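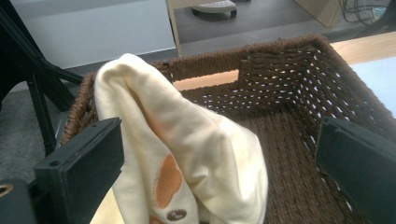 A woven basket, with cream-coloured cloth over its rim.

How Is Cloth Made?

Learning pages from the Grumurach Museum of Thread and Cloth
For readers aged 8 to 12
Shared 3,781 times

Cloth is one of the oldest things that people make. People were weaving and twisting threads long before they could write, and the work has left its mark on the English language. When we say that a story has a thread, or that a plan is unravelling, we are using words that come from cloth.

Most cloth begins as fibres. A fibre is a very fine hair or strand. Cotton fibres grow around the seeds of the cotton plant. Wool fibres grow on sheep. Linen comes from the stalks of a plant called flax, and silk is made by the silkworm, the caterpillar of a moth, when it spins its cocoon. Other fibres, such as nylon and polyester, are made in factories, mostly from oil.

From fibre to yarn

A single cotton fibre is easy to break. If many fibres are pulled out into a line and twisted together, they grip one another and become much stronger. This is called spinning, and the long strand it makes is called yarn.

You can try this with a ball of cotton wool. Pull a small piece away slowly with one hand and twist it between the finger and thumb of the other. Now pull both ends. The twisted part should be harder to break than the fluffy part.

For thousands of years all yarn was spun by hand, using a stick with a weight on it called a spindle. The spinning wheel made the work quicker. Later came machines that could spin many threads at once, and large mills were built to hold them. The Kozan Mill, where our museum now stands, had 12 spinning rooms.

Weaving

Weaving uses two sets of threads. The first set is stretched tightly on a frame called a loom. These threads are the warp. The second set goes across from side to side, passing over and under the warp. These threads are the weft.

If the weft goes over one thread, under the next, over the next and so on, the result is called plain weave. Handkerchiefs and bed sheets are often made in this way. If the weft goes over two threads and under two, and each row moves one step to the side, slanting lines appear on the cloth. This is called twill. Most denim jeans are twill, and you can usually see the slanting lines if you look closely.

Baskets are made by weaving too. A basket maker may use willow, cane, grass, rope or cord. The upright pieces do the work of the warp, and the pieces that go round the sides do the work of the weft. 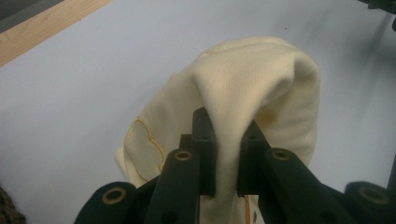 Soft cloth falls into folds. Faint slanting ribs show on its surface.

Knitting

Knitted cloth is made from loops. Each new loop is pulled through the one before it, row after row. A hand knitter uses two needles and may need many evenings to finish a jumper. A knitting machine has hundreds of small hooked needles and can do the same work in a short time.

The loops in knitted cloth can change shape when they are pulled, and they spring back afterwards. For this reason T-shirts, socks and many baby clothes are knitted. Woven cloth keeps its shape better, so it is often chosen for curtains, coats and sails.

Some clothes also have elastic in them. Elastic contains strands of rubber or of a stretchy fibre made in a factory, and it is used at waists and cuffs.

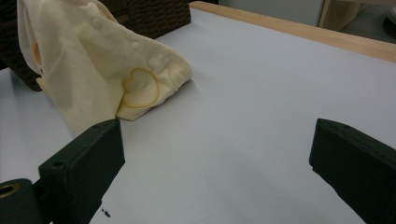 A heart-shaped yellow rubber band resting on pale cloth. Rubber is also used in some kinds of elastic.

Colour

Wool may be white, grey, brown or nearly black, depending on the sheep. Most cotton is a creamy white when it is picked. To give cloth a colour, it is soaked in dye. Dyes once came from plants and animals – blue from the leaves of woad, red from the roots of madder. Many dyes used today are made by chemists.

Fibres, yarn and finished cloth can all be dyed. Dyeing the yarn first allows a weaver to make stripes and checks.

At the museum

Our collection holds 2,000 pieces of cloth, and 13 of our looms are still in working order. The Trokia Gallery has a small table loom which children may use. Weaving is shown there each afternoon at 2 pm. School groups should book before they visit.

Words to know

Fibre – a very fine strand
Yarn – fibres twisted together
Loom – a frame or machine for weaving
Warp – the threads stretched on the loom
Weft – the threads that cross the warp

Related pages

Sheep, Goats and Wool
Life in the Kozan Mill
The Story of Buttons
Make a Cardboard Loom
Why Do Colours Fade?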